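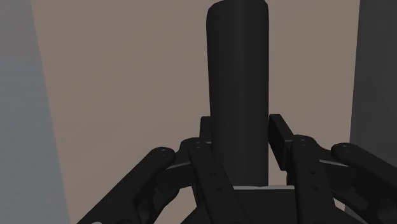
13 Oct 2021 — rising damp, store room wall

Second week on the lime plaster samples. Hema Gowda scraped back the old gypsum skim on the north wall to 600 mm above floor level. The brick behind is soft and salty up to the fifth course, sound above that. No sign of a slate course anywhere along the run.

Mixes so far

Mix A, 3 sand to 1 lime putty. Fine cracks at the top edge by this morning. I think it went on too thick. Prakash Achari says the wall was not wetted enough beforehand and he may be right, as I only went over it once.

Mix B, same but with 2 handfuls of goat hair teased in. No cracks yet. Slower to firm up. Left it under damp hessian.

Mix C, the Harko ready-mixed tub. Easy to spread, a bit short under the float. Pulled away from the brick in the bottom corner when tapped — hollow sound over a patch the size of a saucer. Will cut it out and redo.

To do

Wet the wall the evening before, then again 30 minutes before plastering.
Ask Anil Amin for the sharper sand. The current lot leaves clay on the fingers.
Brush salts off the lower courses and keep the brushings for Annapurna to weigh.
Gutter on that side still drips at the joint. No point judging anything below the third course until it is fixed.

Limewash to wait until January.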